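Frequently Asked Questions
Casis Wallpaper and Table Linens, Harnton

We get a lot of the same questions by phone and by email, so Aliki Spanos (who has been answering them longer than any of us) sat down and wrote out her usual replies. Have a read through, and if yours isn't covered, please do call. We really don't mind!

Do you send samples?
Yes, and we wish more people would ask for them. You can have up to 3 wallpaper samples free of charge, and after that they are $2 each. Tape yours to the wall and leave it up for a few days. A pattern you love at breakfast can look quite different by lamplight, and it's much nicer to find that out from a small square than from a whole dining room.

How many rolls will I need?
Measure the width of each wall and the height from baseboard to ceiling, and send us the numbers along with the name of the pattern. Please don't take out the doors and windows – we do that part ourselves, and it depends on the repeat. Large damasks waste more paper than small prints do, so two rooms of the same size can come out a roll or two apart.

Can I mix a patterned wallpaper with a patterned tablecloth?
Oh, please do! This is Aliki's favorite question and she will keep you on the phone if you let her. Her own rule is to let one of the two be formal and the other one loose. A damask runs up the wall in tidy rows, so it sits well with something that wanders a bit, like ferns or leafy sprigs. Keep the backgrounds light and let a single warmer color show up in small amounts. 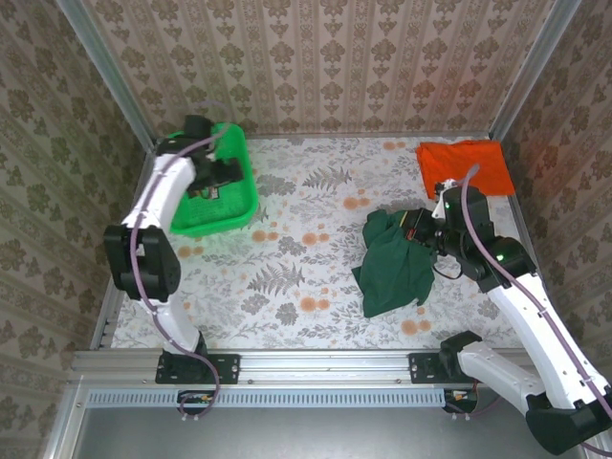

HARNTON, August – The answers from here down were updated this month, after the new linens came in.

What is the difference between Güneş and Ruvberg?
They are our two tablecloth lines. Güneş is a heavier cotton with a soft drape, and it wrinkles, as cotton will. Ruvberg is a blend that comes out of the dryer nearly smooth, so families with small children tend to end up with that one. Both come in the same sizes, and the longest is 162 inches, for those of you with every leaf in the table at Thanksgiving.

How do I wash them?
Cold water, mild soap, no bleach. Treat gravy and wine the same evening if you can possibly stand to get up from the table.

What if a roll arrives damaged?
Keep the wrapper, as the batch number is printed on it, and call us before you hang anything. We'll match the replacement to your batch if there is any left on the shelf. If there isn't, we'll talk it over with you and work out what to do about the rest of the order.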